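Table Setting and Tableware: Group Report
Ilse Van Damme, Ruben De Haan, Femke Vandenberghe

3. Layout of the table

We kept to a small set of white tableware, with bowls, ceramic spoons and a plate. Hanneke Lambrechts lent us the grey checked tablecloth in December. The white lines turned out useful for keeping things straight, as a spoon can be lined up with a line or laid across a square.

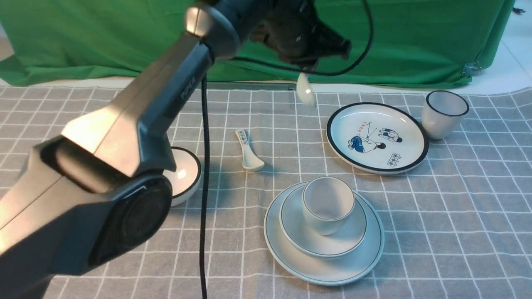 Our first plan had every spoon inside its bowl. Ruben thought this hid the shape of the spoons, so in the second plan they lie on the cloth. Bowls go to the left and the plate to the right, further back. Femke measured the cloth at 132 cm across, enough for one place setting with room to spare.

The spoons do not match. One has a pattern on the handle and one is plain. We decided to keep both, as the size is close enough for our purpose.

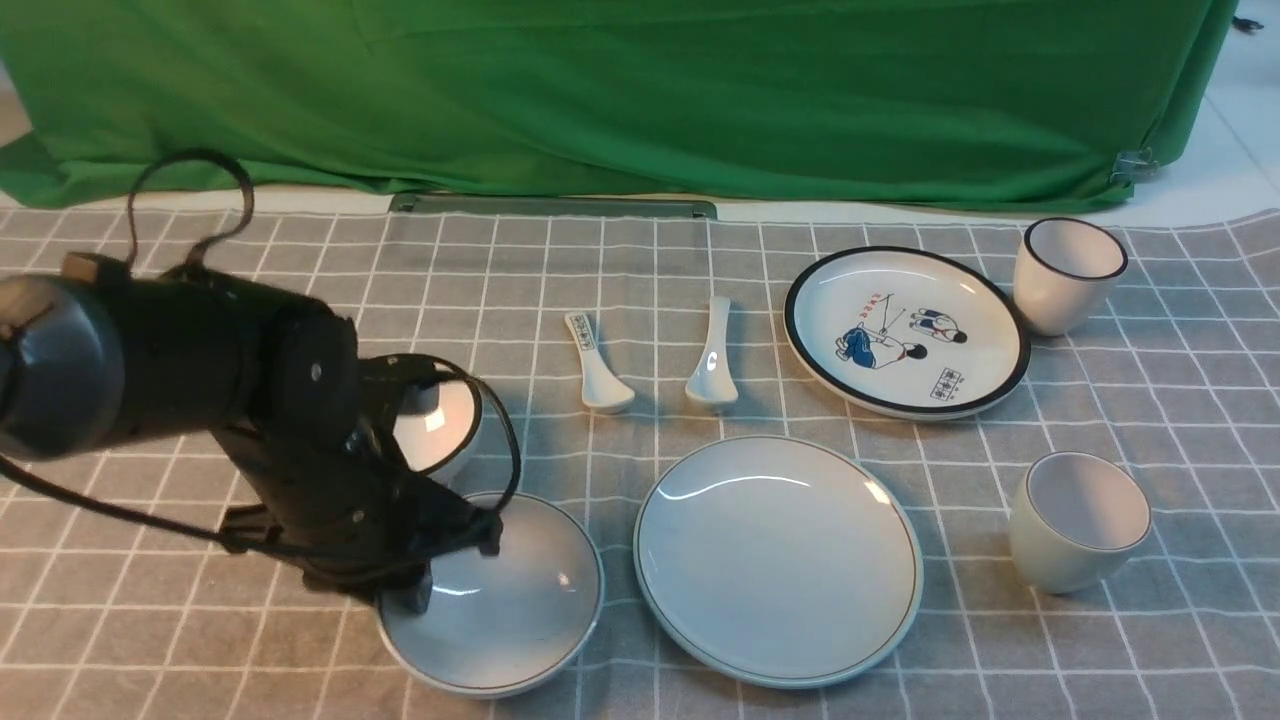 Fig. 2. Two soup spoons in the centre, with the black-rimmed picture plate behind them to the right.

The large thin-rimmed plate in front takes up the most room and would be moved first if another cup were added. Drawings of both plans are in the appendix.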